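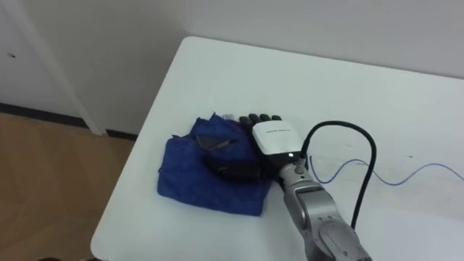 A blue cloth towel on a white table.

BRORKVILLE, 21 October 2022 — Vavell, the concert promoter behind the Ellis chamber music series, will open a new indoor concert season at Cleltberg Hall in Brorkville this winter. The season runs through June and covers brass, choral, folk and small-group jazz. It is the first full season Vavell has presented outside Ellis, and the first regular evening program at Cleltberg Hall since the building reopened.

Cleltberg Hall seats 740 on the main floor and in the balcony. Vavell will sell 700 seats for each concert and hold the rest for students from Brorkville schools, who can claim them free at the box office on the night. Held seats that have not been claimed when the house lights go down will be offered to anyone waiting in the lobby.

The opening concert pairs a brass band from Ellis with a community chorus from Brorkville. The two groups will each perform a set of their own before joining for the second half, which includes a newly commissioned piece for brass and mixed voices. The piece lasts 18 minutes in its current draft and will be performed again at the closing concert in June.

Folk concerts will be staged in the round, with the first rows of main floor seating removed and the players placed on a low platform. Jazz evenings will use the regular stage and will have two sets, with a half-hour break. The bar in the lower lobby stays open during the break and for an hour after the music ends. Drinks may be taken into the balcony but not onto the main floor, where the wood was refinished over the summer.
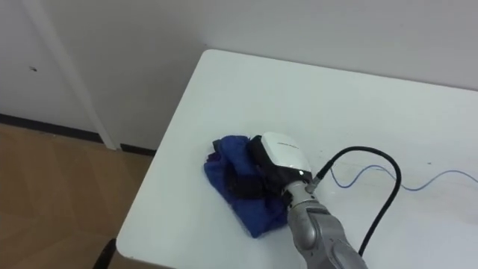

TICKETS AND BOX OFFICE

Season tickets go on sale first, followed by single tickets two weeks later. Season ticket holders keep the same seat for every concert except the folk evenings, when the floor plan changes and seats are assigned by section. Holders who would like to move to the balcony for those evenings should say so when they buy.

Vavell has set aside 100 season tickets at half price for buyers under 26. These are sold in person only, and proof of age is needed. Subscribers to the Ellis chamber series may exchange one Ellis concert for one at Cleltberg Hall at no charge, as long as the exchange is made a week ahead.

The box office is on the north side of the building, next to the coat check. Tickets bought online can be printed at home or shown on a phone. There is no fee for picking up tickets at the window.

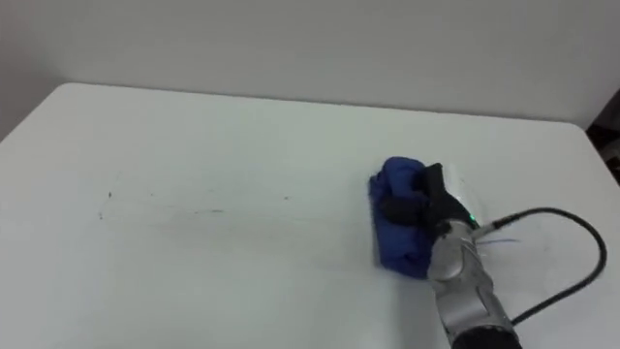 Local ensembles can apply to play in the lobby before the main concerts. These early sets run 30 minutes and are open to everyone, with or without a ticket. Groups of up to six players can be fitted in, and a piano is available on request. The lobby will also have space for performers to sell recordings and sheet music. Each group gets one large white table like the one shown here, with a rounded corner and plenty of clear surface, and should bring its own cash box and signs. Signs may stand on the table but may not be taped to the walls. Vavell takes no share of lobby sales.

Applications should include one recording, a list of players and any dates the group cannot make. In the last Ellis season, 82 groups applied for similar spots, and Vavell expects to fill the Brorkville dates early. Groups that have played in Ellis are welcome to apply again.

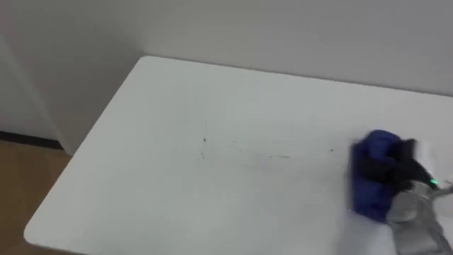 GETTING TO THE HALL

Cleltberg Hall is a short walk from the Brorkville bus station. Evening buses to Ellis leave after most concerts end, but the jazz evenings finish later and audience members should check the timetable before they travel. Parking behind the hall is free after 6 p.m. The entrance from the parking lot is step-free — the front entrance has stairs and a ramp. Wheelchair spaces are on the main floor, and a companion seat beside each one is included in the ticket price.

ABOUT VAVELL

Vavell presents live music in Ellis and Brorkville. Its work includes the Ellis chamber music series, a summer band program and school concerts during the academic year. Press tickets for the opening concert can be requested through the Vavell press office. Rehearsal visits can be arranged for reporters on the afternoon of the concert.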